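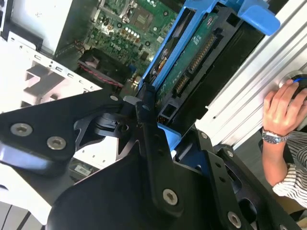
旧台式机开盖清灰、换硅脂、理线，零零碎碎记一下

2024年6月12日更新

先说明，写得急，想到哪写到哪。适用于家里那种立式机箱，用了几年，没怎么开过的。笔记本不在这篇里，一体机也不在。

动手之前

关机。不是睡眠，不是休眠，是关机。然后电源后面那个开关拨到O，拔电源线，再按一下开机键，按住五秒松手。残余的电放一放。

显示器线、网线、音箱线全拔。拔之前拿手机拍一张背面，尤其是有两个显卡接口的，插错了回头黑屏，能查半天。

桌面清出来。要能把机箱放倒的地方，餐桌最合适，高度刚好不弯腰。垫一块旧床单，浅色的，螺丝掉上面看得见。毛巾不行，毛圈会勾住针脚，还会把小螺丝吃进去。

地毯上别干。化纤衣服脱掉，换棉的。有防静电手环就戴，夹子夹机箱没漆的金属上。没有的话，每次伸手进去前先摸一下机箱裸露金属。冬天尤其要摸，夏天也摸。

工具

十字螺丝刀一把，2号，杆长一点的，带磁。短柄的够不到散热器下面那颗。
小十字一把，拧固态硬盘那颗小螺丝。
吹气球，或者电动吹尘机。
软毛刷两把，一把宽一把窄。旧化妆刷洗干净晾透也行。
无绒布，咖啡滤纸也能代替。
异丙醇，浓度高的。医用酒精含水多，擦完多晾一会。
硅脂一支。
扎带，魔术贴的，别买塑料一次性那种。
鸡蛋盒一个。装螺丝。
美纹纸胶带和笔。
手电或头灯。头灯好用，两只手都空着。

鸡蛋盒这个一定要准备。机箱侧板、硬盘架、散热器、主板，螺丝长短粗细全不一样，混了以后长螺丝拧进短孔，能把板子顶坏。一格放一种，格子边上贴胶带写名字。我以前用一个小碗，全倒一起，装回去剩两颗，到现在不知道是哪的。

开侧板

从后面看，多数机箱的侧板是后沿两颗螺丝，手拧的或者十字的。拧下来，侧板往后滑一点，再往外揭。揭不动不要撬，先看看上面有没有卡扣，或者前面板是不是压着它。老机箱侧板变型的很多，轻轻拍一下边缘就松了。

玻璃侧板的，机箱先放倒再拧，最后一颗拧掉时手扶住。玻璃拆下来平放到床上去，别靠墙立着。

机箱内壁的冲压边有的很利，割手。尤其是便宜箱子，开孔边上没卷边。手伸进去拔线时慢点，最好戴薄的丁腈手套，也不沾指纹。我手背上那道口子就是驱动器架子边上划的。

开了之后先别动。再拍照。全景一张，每个插头近拍一张，前面板那几根小细线（开机、重启、硬盘灯）必须拍清楚字。这几根细线插回去最烦，照片糊了就得去翻主板说明书。

清灰

顺序：先上后下，先里后外，风扇最后。不然吹完下面上面又落下来。

去阳台或者楼道做。不要在厨房，油烟和灰混一起更糟。戴口罩。我那台放地上用了几年，一口气吹出来的灰，阳台地砖都变色了，扫完还要拖。

吹风扇之前用手指或者筷子抵住扇叶。不抵住的话扇叶被吹得飞转，轴承伤，还可能反着发电。每个风扇都要抵，电源里那个够不到，就从外面用竹签轻轻别住一片叶子，短促地吹。

罐装压缩空气要竖着用。歪了会喷液体，很冷，喷到板子上别慌，等它自己干，别擦。喷一下停一下。

吸尘器不要直接怼进去。普通家用吸尘器的塑料嘴会起静电，还能把跳线帽吸走。要用就放旁边，一手刷，一手在几公分外接着灰。

毛刷从板子一侧往另一侧刷，不要来回蹭。立着的圆电容别横着推，绕着走。插槽里的灰用吹的，不用刷，刷了往里压。

散热片鳍片中间常常结成一层毡，看着像毛衣。这层吹不掉的，镊子夹住一角慢慢揭，能整片下来。揭完再吹。好多人抱怨电脑响，就是这一层。

防尘网能拆的拆下来，水冲，洗洁精一点点，软刷刷背面。甩干，晾透，完全干了才能装。磁吸的别用热水，会卷边。赶时间也别用吹风机热风，冷风可以。

电源不要拆外壳。里面电容拔了插头还有电，会出事。从进风口吹，吹不干净就算了，实在太脏就换一个。

内存和显卡

内存条两头有卡扣，有的只一头能掰。掰开，捏住两端垂直拔。金手指用橡皮轻轻擦，白色美术橡皮，不要那种带砂的。擦完橡皮屑吹掉，再用无绒布抹一下。手指头别碰。

插回去要听到咔的一声，卡扣自己弹回来。没弹回来就是没到底。开机不亮最常见的就是这个，先别急着以为坏了。

显卡先松后面挡板螺丝，再按插槽尾巴上的小卡子。这个卡子经常被散热器挡住，手指进不去，用一次性筷子的圆头去按。别用螺丝刀，滑一下就在板子上划一道。

显卡很重的，拔的时候另一只手托着底。放下时金手指朝外不要压着。

换硅脂

不是每次都要换。清灰但温度正常，就不动它。两三年没换、风扇老是呼呼的，换。

拆之前开机跑十分钟再关，硅脂软了好拆。然后断电那一套再来一遍。散热器螺丝对角松，每颗松一两圈轮着来，别一颗拧到底再拧下一颗。

松完先左右轻轻拧，再往上提。直接拔，有些老平台会把处理器一起拔出来，针脚弯了很难弄。针脚弯了用自动铅笔的空笔头套着慢慢扳，能不能救回来看运气。

旧硅脂用纸先抹掉大部分，再用蘸了异丙醇的布擦，从边往中间擦，别往外抹到板子上。擦到布上没有灰色为止。散热器底面也擦，底面要能反光。

新硅脂挤豌豆大一点在中间。不用刮平，压上去自己摊开。挤多了溢出来，擦起来更麻烦。处理器很长的那种可以挤个小叉。

盖上散热器就别再挪了。挪了就擦掉重来，会进气泡。螺丝还是对角拧，拧到有阻力再加一点点就停。

散热器风扇线别忘了插回去。标着CPU_FAN的那个口。忘了的话开机会报错，有的板子干脆不启动。

Vallbridge那支针管装的我用着顺手，不干不稀。Plelton的便宜，就是第一下容易挤出油，先在纸上挤掉一点再用。

理线

线多的机箱，先全部松开，再分三路：给主板的、给硬盘的、前面板细线。一路一路往背板后面塞。

侧板和背板之间那点空隙，有的就一公分多，粗线不要叠着走，叠了侧板合不上。硬按上去，线皮会磨破。

离风扇近的线一定扎住。开机刷刷刷地响，十有八九是线蹭到扇叶。扎的时候留一点余量，插头处不要绷直。

魔术贴扎带剪成短的，一根能剪两截。Adams那种卷装的，按需要剪，比一根根买划算。

不用的电源线如果是模组的就拔掉，收袋子里，袋子写上电源型号。不同电源的模组线不能混用，看着插头一样，里面针脚定义不同，插上就烧。这个要记牢。

在红的黑的线和接口附近别用胶带直接缠，时间长了化胶，黏手还沾灰。

螺丝滑丝了怎么办

先别加力。换一把尺寸对的刀头，往下压着慢慢转。
还滑，垫一片宽橡皮筋在刀头和螺丝之间，压住再拧。
再不行，滴一滴渗透油在机箱外侧的螺丝上，等一会。主板上的螺丝不要滴油！
梅花头的用梅花刀，别拿一字硬塞，塞两次就圆了。

螺丝掉进机箱里，别通电，一定找出来。把机箱慢慢侧过来晃，听声音。掉到主板背面的，拆主板也得取。磁铁吸的话用带磁的螺丝刀头伸进去，硬盘是机械盘的就离远点。

装回去之前检查

内存卡扣两头。
显卡供电插了没。
24针那个大插头到底没，有个卡扣要扣住。
处理器供电，左上角那个，最容易漏。
风扇线。
硬盘两根线。
机箱里面有没有落下的螺丝、扎带头、纸屑。

侧板先不装，通电试。风扇都转、有画面、没有怪声，再关机装侧板。装上后有共振，就在侧板内沿贴一小条薄绒布胶带，安静很多。

第一次开机有时慢，屏幕黑一会，内存重新识别，等两分钟。我第一次碰到就慌了，按了好几次重启，其实不用管它。

日期时间变回很久以前，就是主板钮扣电池没电了。CR2032，换一颗，正面有字那面朝上。顺手换，反正已经开着盖子。

多久弄一次

放桌上、家里没宠物：一年一次。
放地上：半年。
有猫有狗：三个月洗一次防尘网，半年开一次盖。
厨房旁边或者抽烟的：也按半年，而且灰是黏的，吹不掉，得用布沾异丙醇一点点擦。

八月最热那阵子之前弄一次比较划算，入夏前就更好。

机箱别贴墙，后面留一掌宽。也别塞在书桌那种带门的格子里，热气出不来，清多少次灰都白搭。放地上的垫高一点，5厘米就有用，两块旧木板也行，别挡住底下进风口。

花了多少钱

吹尘机贵一点，Nernent的，192块，充电的，吹风扇窗槽键盘都能用，算不上专门为电脑买。硅脂和扎带加起来没多少。异丙醇一瓶能用很久，盖紧，放高处，别让小孩够到，也别在灶台边上开盖。

附近店里上门清一次再加换硅脂，报价不低，还要推销你换风扇。风扇不响不用换。

几个有人问过的

能不能用湿巾擦主板？不能。里面有水有香精，干了留一层。

灰多会不会着火？一般就是热、响、自动关机。但插座排插上的灰要擦，那个真有危险，断电再擦。

侧板一直开着会不会凉快？灰进得更快，风道也乱了，猫还会钻。装上吧。

硅脂沾到衣服？先刮，再用异丙醇点一点，然后洗洁精搓。浅色衣服基本会留印子，干活穿旧的。

清完反而更响？看看是不是有风扇线蹭扇叶，或者某个风扇螺丝没拧紧。用手指轻轻按住机箱各个面，按到哪声音变了，问题就在哪附近。

机械硬盘要不要拆开清？千万别。外壳擦擦就行，上面那个小透气孔不要贴住。

旧硬盘架上的橡胶垫圈掉了记得捡，少一个就嗡嗡响。实在找不到，剪一小块自行车内胎垫上，凑合能用。

本页阅读 1,151
下次补键盘拆洗，键帽泡水那部分有几个地方要改。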